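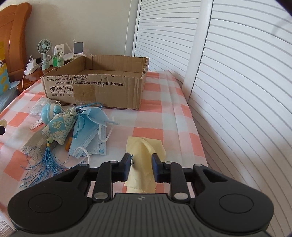 A checked tablecloth in coral pink, pale pink and white, with a yellow cloth on top.

How to Get Creases Out of a Tablecloth Without Ironing the Whole Thing

Updated Tuesday, August 20, 2024

I own a perfectly good iron. I also own a 115-inch tablecloth, and the two of them have never gotten along. By the time you reach the far end, the near end has slid to the floor and picked up whatever the dog left there. So I stopped, and I do this now.

What you need
A spray bottle
Plain water
Two clean hand towels
A table you can spare overnight
An iron, for emergencies

Step 1. Check the label. Cotton, linen and most blends are fine with water. Silk isn't, and if you own a silk tablecloth you probably have people for this.

Step 2. Wash it and take it out early. I give mine 7 minutes in the dryer on low. It should feel damp and a little unpleasant, like a swimsuit you put on too soon. If it's already dry, skip ahead and use the spray bottle.

Step 3. Lay it on the table. Put a waterproof cover down first if the wood matters to you. Line up the hem with the table edge on one long side, then walk around and pull the opposite side toward you. Pull gently. The goal is flat, and a torn hem is a different tutorial.

Step 4. Mist the fold lines. Hold the bottle a foot away and go down each crease once. Press along it with a folded hand towel, working from the middle out to the ends. Lean on it. This is the closest thing to exercise in the whole process.

Step 5. Weigh down the overhang. I use Bindberg tablecloth clips, four to a side. Clothespins work too, and look like it.

Step 6. Leave it alone for some 40 minutes, then check. Stubborn creases get a second misting. After that, go to bed.

If a crease is still there in the morning, iron that one strip right on the table, with a dry towel underneath and the heat on medium. Or put a bread basket on it. I hosted a dinner in July with three creases and a very wide bread basket, and got compliments on the bread.

Storing it
Roll it around a cardboard tube - wrapping paper tubes are ideal - and lay it flat on a closet shelf. Folding it into a neat little square is how we ended up here.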